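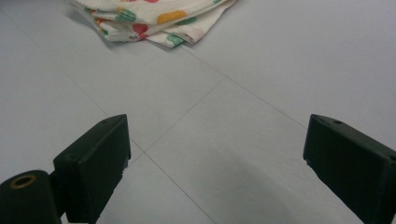 Sol carrelé gris pâle.

Tidik est une agence de presse régionale de langue française, établie dans la ville de Serkau. Elle fournit des dépêches, des reportages sonores et un bulletin quotidien à des journaux locaux et à des stations de radio. Son statut est celui d'une coopérative, dont les parts sont détenues par les journalistes et par les médias abonnés.

Histoire

L'agence est issue du service d'information de l'imprimerie Ackermann, qui publiait une feuille d'annonces et quelques nouvelles municipales. Quand l'imprimerie a cessé cette activité, sept de ses rédacteurs ont repris les archives et le fichier des correspondants. La première dépêche sous le nom de Tidik portait sur le prix du transport scolaire dans les communes rurales.

Pendant les premières années, les textes étaient transmis par télécopie, deux fois par jour. Le passage à un fil continu a été décidé sous la direction de Dalia Mockus, ancienne correspondante judiciaire, qui a aussi introduit la signature obligatoire des articles. Cette mesure a rencontré une certaine opposition dans la rédaction - plusieurs correspondants de village préféraient rester anonymes - et elle a été adoptée avec une exception pour les brèves.

Organisation

La rédaction centrale emploie 14 journalistes permanents. Elle s'appuie sur un réseau de 49 correspondants, rémunérés à l'article. L'assemblée des sociétaires se réunit chaque année en avril ; elle approuve les comptes et élit le directeur de la rédaction pour un mandat de quatre ans, renouvelable une fois. Pallavi Kaushik occupe cette fonction depuis la dernière élection.

Les médias abonnés ne disposent pas d'un droit de regard sur le contenu des dépêches. Ils peuvent demander une rectification par écrit, et la réponse de la rédaction est alors publiée sur le fil avec le texte de la demande.

Activités

Le fil général couvre la politique locale, les tribunaux, l'agriculture et les transports. Un second fil, nommé Samen, est consacré aux élections et aux séances des conseils communaux. Au cours de sa première année complète, il a diffusé 876 dépêches. Les comptes rendus de séance y sont publiés dans leur intégralité, ce qui explique la longueur inhabituelle de certains textes.

L'agence organise en outre une formation courte pour les correspondants débutants. Le programme comprend la vérification des sources, le droit de réponse et la prise de notes en audience.

Critiques

Des abonnés ont reproché à l'agence la lenteur de son fil lors des soirées électorales. La rédaction maintient la règle de la double confirmation, selon laquelle aucun résultat n'est transmis avant d'avoir été obtenu auprès de deux bureaux distincts.

Voir aussi

Agence de presse
Presse régionale
Droit de réponse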